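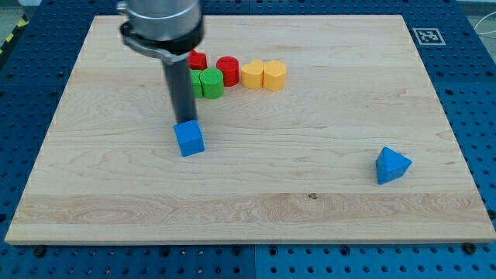 나무판에 옹이가 있으면 반품하는 게 맞지 않느냐, 그 돈이면 흠 없는 걸 사고도 남았겠다는 댓글이 지난번 글에 달렸다. 맞는 말이라 한참 답을 못 달았다. 그러다 반품 기한이 지났으니 이제 편하게 답할 수 있다. 반품 안 합니다.

나무판과 블록, 작업대 갤러리

작업대 위에 늘 깔려 있는 판과 그 위에서 굴러다니는 색깔 블록을 모아 두는 페이지다. 이런 걸 누가 보나 싶은데 지난달 조회수가 1,041이었다. 그중 상당수는 내가 글을 고치느라 들락거린 것이라고 본다.

밝은 나무판, 파란 타공 작업대 위. 아래쪽에 한 줄 밝은 띠가 지나가고 그 가운데쯤에 문제의 옹이가 있다. 댓글 단 분, 잘 보이십니까.
앞에 나와 있는 건 파란 정육면체, 뒤쪽 줄에는 빨강과 초록이 섞여 있다. 줄을 맞춘다고 맞췄다.

나무판

Ciltevberg라는 목재상에서 자투리로 샀다. 자투리라는 말에 속으면 안 된다. 자투리 값이 따로 있고, 잘라 주는 값이 따로 있고, 모서리를 한 번 밀어 주는 값이 또 따로 있다. 다 더하니 멀쩡한 판 하나 값이 나왔는데 계산대에서는 축하한다는 듯이 영수증을 접어 주었다.

수종은 판 사람 말로 단풍나무다. 나는 나무를 보는 눈이 없어서 그런가 보다 하고 들고 왔다. 결이 길게 뻗다가 군데군데 물결처럼 일렁이는데, 이 무늬가 있으면 비싸진다는 얘기를 사고 나서 들었다. 옹이가 있으면 싸진다는 얘기도 같이 들었다. 내 판에는 둘 다 있고 값은 비싼 쪽으로 나왔다.

마감은 Lakatos 오일로 2번 했다. 통에는 세 번 하라고 적혀 있다. 두 번째를 바르고 나서 손에 밴 냄새가 사흘을 갔고, 세 번째는 날이 풀리면 하기로 했다. 그게 3월 얘기다.

파란 작업대

Plamine 작업대다. 상판에 동그란 구멍이 줄줄이 나 있어서 뭐든 볼트로 잡을 수 있다. 설명서에는 '무한한 배치'라고 되어 있는데, 써 본 바로는 배치는 하나로 굳는다. 처음에 박은 자리를 옮기기 귀찮기 때문이다. 판 앞쪽으로 보이는 검은 볼트 머리들이 그 증거다. 언젠가 다른 자리로 옮기겠다고 육각 렌치를 서랍 맨 앞에 넣어 두었고, 지금은 그 렌치로 택배 상자를 뜯는다.

구멍 뚫린 상판의 진짜 특징은 작은 물건을 삼킨다는 것이다. 와셔, 연필심, 마른 풀 부스러기가 모두 그리로 간다. 판을 깔고 나서 많이 줄었다. 옹이 얘기만 하지 말고 이런 공도 인정해 주면 좋겠다.

블록

블록은 Belia 상자에서 나왔다. 342짜리라고 부르는 큰 상자인데, 342가 개수인지 품번인지 상자 어디에도 안 적혀 있다. 세어 보라는 분들이 있는데 그럴 생각은 없다.

정육면체는 모서리가 살짝 둥글어서 쥐기 좋다. 파란색이 제일 파랗다. 당연한 소리 같지만 같은 상자의 노란색은 그렇게 노랗지가 않다.

원기둥은 초록과 빨강을 자주 꺼낸다. 초록 원기둥은 옆면에 촘촘한 격자 무늬가 들어가 있어서 공구 손잡이 같은 느낌이 난다. 예쁘다. 그리고 먼지가 낀다. 칫솔로 닦으면 되는데 그러려면 칫솔을 따로 하나 사야 하고, 블록 때문에 칫솔을 산다는 말을 집에서 아직 못 꺼냈다.

색은 섞어 놓는 편이 낫다. 같은 색끼리 모아 두면 정리를 한 사람처럼 보이고, 그러면 다음에도 정리를 해야 한다.

관리 메모

판은 마른 천으로 결을 따라 닦는다. 물걸레로 한 번 닦았다가 표면이 까슬하게 일어나서 고운 사포로 다시 밀었다. 밀고 나서 오일을 바르면 그것도 횟수에 쳐 주느냐고 Lakatos에 메일로 물었는데 답이 없다.

블록은 하루가 끝나면 상자에 넣는다. 저녁 10시가 넘으면 그냥 판 위에 둔다. 대체로 10시가 넘는다.

볼트는 가끔 조인다. 가끔이 얼마나 가끔이냐는 질문도 있었는데, 판을 밀었을 때 판이 밀리면 그날이다.

다음에 올릴 것

같은 목재상에서 어두운 색 판을 하나 봐 두었다. 옹이는 없고, 대신 끝이 조금 갈라졌다. 갈라진 건 깎아 주느냐고 물었더니 그건 무늬라고 했다. 다음 달에 다시 가 보고 아직 있으면 여기에 한 장 더 붙이겠다.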